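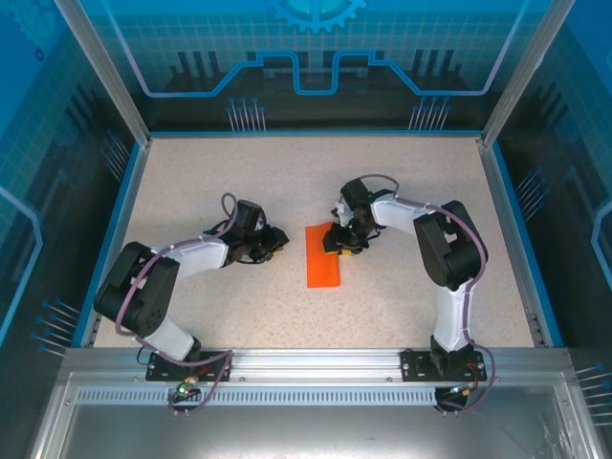 Said Ezzat learned to mend shoes from his uncle in Zasville and opened his own shop in Bornisberg 12 years ago. He works alone, six mornings and 4 afternoons a week, and keeps the radio on low.

"People think it's all heels," he says. "Heels are the easy part. Most of my time goes on soles, and on zips in winter boots."

June is his quietest month. He uses it to sharpen knives, order leather and go through the shelf of shoes that were never collected. He keeps them for a year and then gives them away.

The price of a full resole is 60, up from last year. He put it off as long as he could. "The rubber went up, then the glue went up. I wrote the new price on a card in the window and only two customers said anything."

He bought his stitching machine second-hand in Vokau for 600 and has replaced the needle bar himself. A newer one would be faster, he says, but he knows the sound of this one and can hear when the thread is about to go.

Asked what customers could do better, he thinks for a while. "Bring them in sooner. Once you've walked through to the insole I can't do much. And take the laces out if they're muddy."

The shop shuts at five. On Ezzat's bench there is still a pair of brown brogues to finish.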